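My desk and the cables, after one week

Posted by Babita Vishwakarma
2021-05-17

I promised in my last post that I will write how the desk is going, so I write it now, before I forget the details. Some of you asked me in the comments if it is really possible to keep a desk clear when you work and eat and also sew on it. I can answer only for one week. It is possible, but it takes more patience than I have on most evenings.

First a little about the desk. I bought it in November from Kushwaha, the second-hand furniture shop behind the vegetable market. The owner wanted 400 more than I wished to pay, and we talked for a long time, and in the end he agreed to bring it up the stairs for free, so I think it was fair to both of us. It is wood and quite heavy. The top has a shine that I did not like in the beginning, but now I like it, specially in the morning when the light comes from the kitchen side.

The problem was never the desk. The problem was that I put everything on it. When I took all the things off last week I found two tape measures (I had bought the second one thinking the first was lost), a bowl of buttons, letters from the bank, a candle, a charger for a phone I do not have anymore, and a packet of seeds that I should have planted in the spring of the year before. I put all of it on the bed so that I would be forced to finish before sleeping. I recommend this method, but start before dinner. I started after dinner and I went to bed very late.

My sister told me to make three piles, for keep, give and throw. I tried, but I always make a fourth pile, which is "I will decide later," and that pile became the biggest. So I changed the rule. If I could say in which room the thing should live, it stayed. If I could not say it, it went in the bag near the door. The bag is still near the door. I will take it down this week.

For cleaning the top I used a soft cloth with a little bit of Clolgate wood soap in warm water. The bottle says one cap, and I used half of a cap. My grandmother always said that with wood you should use less of everything, and I follow her. I wiped along the length of the wood and then dried it immediately with an old cotton T-shirt. There was one ring from a tea glass which did not go away completely. I tried two times and then I left it. I know that somebody will write me about mayonnaise or toothpaste. Thank you, but I prefer to live with the ring.

The small things are now in boxes. I bought the boxes from Hatex, the flat kind with a lid, 300 for the set. They fit in the shelf under the window if you turn them sideways. On each box I wrote the content with pencil on a paper strip, because last time I wrote with marker and after one month the words were not true anymore. One box is for sewing, one for papers which I must answer, one for papers which I only must keep. The last box is empty, and I am trying to leave it so.

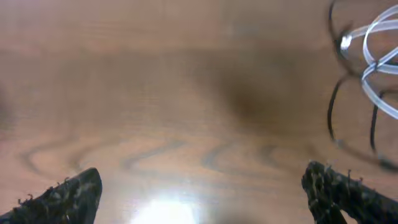 The cables are the part where I am not satisfied. I had a good plan for them, with a strap from Girix that sticks under the desk and holds everything in one line toward the wall. For two days it was beautiful. Then I needed to charge something near the chair, I pulled one cable out, and after this they all came back to the top one after the other. You can see how the black one and the white one lie together on the wood, and the white one has made its loops again. It is a stiff cable and it remembers every way it was folded. I have tried to roll it around my hand, and to close it with a hair band, and it opens when I look away.

My neighbor says I should buy a shorter cable. Maybe she is right, but the long one works well and I do not like to throw away a thing that works. For now I give it the back corner. When I sit down to sew I push it over there, and when I finish I push it there one more time, because the fabric has pulled it forward again.

The rest is easier to keep than I thought. Every evening I set the kitchen timer and put back what does not belong on the desk. Most evenings I am ready before it rings. Yesterday I was not, because I was cutting a sleeve and there were threads everywhere, also on the floor, and I left it all until the morning.

Next I want to do the drawer below the desk. I opened it on the first day and I closed it again. If somebody has a good idea for storing zippers so that they do not catch each other, please write it in the comments. I have more than 40 of them, and most are blue.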